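Contract Length and Squad Retention in Semi-Professional Football: A Case Study of Two Clubs
Final Project Report, Sport Management Programme
Submitted by Hauke Oltmanns
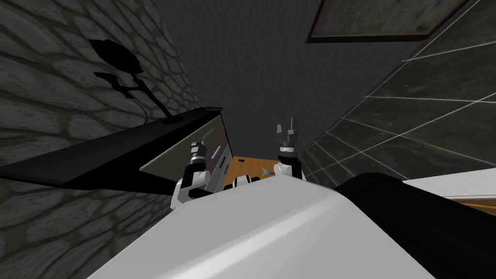 1. Introduction

Clubs below the fully professional level lose a large part of their squad every summer. Most players at this level sign for a single season, and a club that wishes to keep a player must usually begin talks before the final fixtures have been played. This report examines how two clubs in the same regional division, Brerkine and Ernel, handled the renewal of playing contracts over 4 consecutive seasons. The work was carried out under the supervision of the department and with the written consent of both clubs.

2. Background

Brerkine plays at a municipal ground and drew an average home attendance of around 1,000 during the period studied. Ernel owns its ground and has a smaller following, but receives regular income from the hire of its training pitch. Both clubs pay their players a weekly retainer and an appearance fee. Neither has a full-time member of staff responsible for contracts. At Brerkine the task falls to the club secretary, and at Ernel to the first-team manager.

3. Method

Contract registers were supplied by both clubs with players' names removed. Each entry gave the player's age, position, date of signing, length of agreement and reason for leaving, where one had been recorded. The registers were compared with published team sheets, from which 3,819 individual appearances were entered in a spreadsheet. Interviews were then held with 17 current and former players. Each interview followed the same set of questions and lasted no more than half an hour.

Loan players were excluded from the main comparison. Goalkeepers were retained in the sample, although their small number makes any separate conclusion about them unsafe.

4. Findings

Ernel offered two-year agreements to its younger players from the second season onwards. Players on these terms were more likely to remain at the club than those of similar age at Brerkine, where one-year terms were standard throughout. The difference was much less marked among players over thirty.

Money was mentioned in most interviews, but travelling time and the timing of the offer were raised nearly as often. Several former Brerkine players stated that they had heard nothing from the club until May, by which time they had agreed terms elsewhere. Ernel began its discussions in December.

5. Limitations

The reason for leaving was missing from many of the Brerkine entries. Both clubs also changed manager during the period, and the effect of this could not be separated from that of contract length.

6. Recommendations

It is recommended that Brerkine open renewal talks before the end of January and keep a written record of each offer made. A further study should include clubs from a neighbouring division.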